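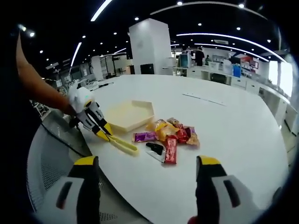

Bimanual station, sorting task: hexagonal tray and snack pile on the round table, second gripper open to the work.

Notebook entry, 12 August 2022
Project: Allano
Subject: relative pose between left and right grippers; segment filtering

Purpose. To determine whether the inter-gripper transform produced by the Avik tracking package is stable enough to be supplied to the policy as an input. Until now the policy has received each gripper's motion in its own starting coordinates only. The March review asked that this question be settled before further training runs are scheduled.

Material. Single-table sorting demonstrations, snack packages to tray. All segments were processed with the same configuration file. The wrappers remain a difficult case for the feature tracker. Foil highlights shift with the viewpoint and are sometimes matched as fixed points. The white tabletop offers very little texture, so when the pile fills the middle of the view, the usable features come mostly from the ceiling lights and the far counters.

Processing. 1508 segments were submitted. Mapping was run first on the left gripper, and the right gripper was then localized against the same map. Segments in which either gripper lost tracking for more than 8 consecutive frames were rejected. 920 segments remain.

Observations.
The largest group of rejections occurs when one gripper is low over the table and its view is taken up by packages. Tracking generally resumes once the gripper is lifted, but the recovered pose can be offset from the one before the loss. The current filter catches the gap and does not check for the offset. This should be corrected.

The repeated round ceiling lights produce false loop closures – the matcher accepts a neighboring light as the correct one and the trajectory jumps sideways. Raising the inlier threshold to 16 removed the jumps in the segments inspected by hand. The full set has not been rerun at that value.

Time alignment between the two streams was checked against the opening and closing of the fingers. No drift was found within a segment. The offset between streams differs from one session to the next and must be estimated per session, as the Flundum importer already does. The older script assumes a constant and is not to be used.

Decision. The relative pose will be included as a policy input, with a validity flag. Where the flag is false, the last valid transform will be held and the segment excluded from evaluation.

Open items.
Add the offset check after tracking recovery.
Rerun the rejected segments with the new threshold and compare with the list above.
Confirm that the Juhász viewer draws both trajectories in the shared map. At present it shows the right gripper in its local coordinates, and the plots in the previous entry are affected.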